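Airing Out the Back Bedroom

6/12/19

Well, we finally made it back to Wendisdale, and I have been meaning to write ever since we unloaded the car. My apologies to those of you who kept checking in through May and found nothing but the same old rhubarb post. It was a busy month, and I'm a slow typist on a good day.

The big job this year has been my grandmother's linens. Some of you will remember that when my aunt sold the place on Badholm Road she gave me the cedar chest, and that I promised her I would go through it properly and then did not open it for two years. It sat at the foot of our bed with magazines on top. Every so often I would lift the lid an inch, get that smell (cedar and lavender and a little bit of old pennies) and close it again. I think I was afraid of finding it all eaten up by moths, and I was a little afraid of finding it all perfect, too, and having to decide who got what.

Most of it was fine! There was some yellowing along the folds, the way you get when cotton sits in one position for too long, and one tablecloth had a rust mark in the shape of a bobby pin. But the pillowcases with the tatted edges were good as new, and so was the long runner that came over with the Valentini side of the family. It has 1866 stitched in one corner in red thread, very small. My grandmother always said that was the year of a wedding. My aunt says it was the year of a flood. I have decided it can be both.

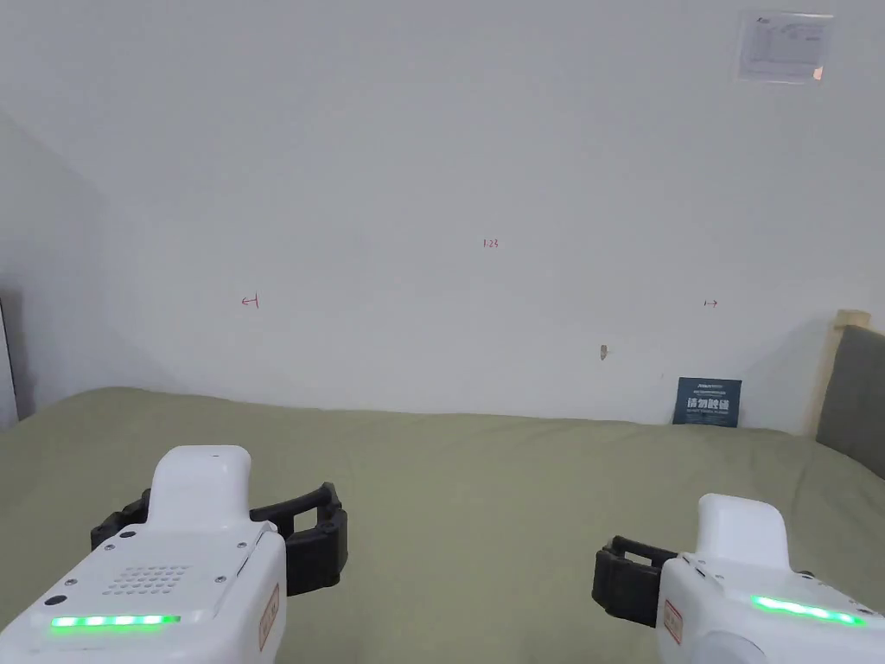

My grandmother had firm opinions about bedding, and I still hear them every time I shake out a sheet. White was for company. Stripes were for boys. Anything with flowers was for summer and had to be put away by the time school started, even if it was ninety degrees out. She would not have known what to do with a sage-green sheet like mine, but I've come to love that color against a plain white wall, and I believe I could have talked her into it with a cup of coffee and enough patience. She came around on the microwave, after all. It took her until she was 83, but she came around.

Now, for those who asked about the yellowing. I wrote to Aldo Longo, who used to run the laundry over in Rurken and was kind enough to answer me at length, in pencil. He says to soak everything overnight in cool water first, plain, with nothing in it, and pour that off before you even think about soap. The first tub came out the color of weak tea and I was so pleased with myself I called my sister in to look. Then a long soak in oxygen bleach, then rinse until you are sick of rinsing, then out on the grass in full sun. On the grass, mind you, and not on the line. My mother did it that way too and I had forgotten all about it until I was standing there with wet knees, smoothing out a pillowcase over the clover.

The rust mark I have left alone for now. Aldo suggests lemon juice and salt, but the cloth is thin there and I'd like to practice on a dish towel.

My cousin's oldest is getting married in the fall, and I had thought of giving her the runner. Then I got it home and ironed it and laid it down the dining table, and I'm sorry to say I have become very attached to it. She may be getting the pillowcases. Don't anybody tell her yet, please, and if one of you knows how to store tatting without crushing it, leave me a note in the comments.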